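Category: Food & Community
June | By the Hornell Review staff

Setting a Place: Senyo Boateng on Shared Meals and the Work of a Community Kitchen

Senyo Boateng has directed the dining program at the Lamptey Center in Britholm for six years. The program serves a public supper on four evenings each week, open to anyone who lives or works in the district, and it has become one of the larger undertakings of its kind in the region. According to its most recent annual report, it served 2567 meals during the spring term. Mr. Boateng met with the Review in the Center's upstairs office at 4 in the afternoon, shortly before the evening's cooking began.

He came to the position from hotel catering, where he had managed banquets at the Gavmont, a conference property outside the city. The largest of those events seated 600 guests. He described the work as excellent training in timing and purchasing, although he said it had taught him little about the people he was feeding.

"At a banquet you meet the client," Mr. Boateng said. "You do not meet the guests. They arrive, they are served, and they leave, and the measure of your evening is whether the plates went out hot. I was good at that work and I do not look down on it. But I had been doing it for a long time before I noticed that I could not remember a single conversation with someone who had eaten my food."

The Lamptey supper began as a soup evening in the winter months. When Mr. Boateng was hired, the Center's board asked him to extend it through the year and to move from a serving line to seated tables. He agreed on the condition that the tables be laid before the doors opened. The request was met with some doubt, as laying and clearing a full room adds nearly an hour to the evening's labor.

"I was asked several times whether we could put the forks in a bin by the door," he said. "It would have been faster. My answer was that a person who sits down at a laid table knows that he was expected. A person who takes a fork from a bin has been processed. I still believe that, and I will admit I was stubborn on the point."

The menu changes by the week and is drawn from the households of the district. Residents are invited to submit recipes, and those selected are tested in the Center's kitchen and adjusted for a larger yield. Recent weeks have included groundnut stew, a braised cabbage dish, cold noodles with cucumber, and a baked fish that Mr. Boateng described as the most difficult item the kitchen has attempted.

Adjusting a family recipe, he explained, requires more care than multiplication. Salt, chilies and vinegar do not scale evenly, and a stew that simmers for forty minutes at home may need two hours in a large kettle. The cook who submitted the recipe is asked to taste the test batch and to say plainly what is wrong with it.

"They are usually too polite the first time," Mr. Boateng said. "So we make it again and ask again. On the second tasting they will tell you the truth. One lady told me that my version of her stew tasted like something served on an airplane. She was right. We had cooked the onions too quickly."
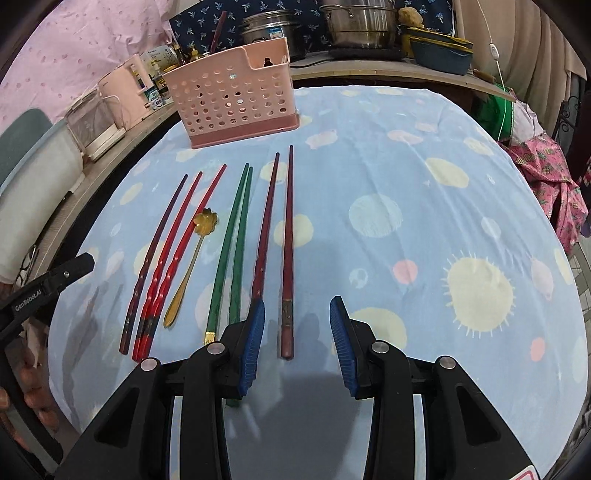

He holds firm views on the subject of table manners, and he regards most published advice on the matter as unhelpful. In his view, the customs that matter at a shared table are few. Diners should wait until the person beside them has been served, pass dishes in one direction, and take a modest first helping. Beyond that, he said, families differ, and a public table must leave room for the differences.

"My grandmother ate with her right hand and would have been embarrassed to be given a knife," he said. "Other people would be embarrassed without one. I do not think it is the business of a host to correct either of them. The business of a host is to see that the water jug is full."

The Center has declined to assign seats, although the suggestion is raised each year. Supporters of the idea argue that newcomers would be spared the discomfort of choosing a table. Mr. Boateng acknowledged the concern. His staff members are instructed to greet anyone who hesitates and to walk with that person to a place, a practice he prefers to printed cards.

Costs remain a steady difficulty. The supper is offered without a fixed price, and diners contribute what they wish. Contributions cover a portion of the ingredients, and the balance is met by the Center's general fund and by a grant that is reviewed every second year. Cooking oil and rice have been the most troublesome items in the budget. The kitchen now buys rice in bulk with two neighboring institutions and stores it in a shared dry room, an arrangement that took the better part of a year to negotiate.

Asked whether the program might be expanded to additional evenings, Mr. Boateng was cautious. The kitchen employs four cooks, and he does not wish to ask more of them than he does at present. A fifth evening would require another cook and a second dishwashing shift. He has submitted a proposal on those terms and expects a reply before the autumn.

"I have seen good kitchens fail because they said yes too often," he said. "The food becomes careless first. Then the people become careless with each other. I would like to keep four evenings that we can be proud of, and if there is money for a fifth, we will do the fifth properly."

He spoke with more enthusiasm about a smaller project, a set of afternoon classes for residents between the ages of twelve and sixteen. The students learn to shop for a meal, to cook it, and to serve it to a guest of their choosing. The first group finished in the spring. Mr. Boateng said that the cooking had gone well and that the shopping had not, several students having spent most of their allowance on cheese.

"We ate a great deal of cheese," he said. "It was a good lesson in planning, and the guests did not complain. One boy brought his bus driver. I had assumed they would all bring their mothers."

Mr. Boateng is also preparing a printed collection of the district's recipes, which the Center intends to sell at cost. Each entry will give both the household quantity and the kitchen quantity, along with a short note from the person who submitted it. He has resisted requests to edit the notes for length. Some run to a single line, and one, concerning the proper way to pickle green mango, fills nearly three pages.

By the end of the conversation the first trays had gone into the ovens downstairs, and Mr. Boateng excused himself to look at the bread. Supper at the Lamptey Center is served from 6 in the evening. Recipes may be left at the front desk.

Filed under: Food & Community, Interviews, Britholm

Comments (3)

marguerite_t
We have eaten there most weeks since last fall. The cabbage dish is very good. I hope the book will include it.

Dale R.
I worked banquets for years and he is right about never meeting the guests. Does anyone know whether the afternoon classes will run again? My granddaughter is thirteen and would like to sign up.

pickle reader
Three pages on green mango sounds about right to me. Please do not cut it.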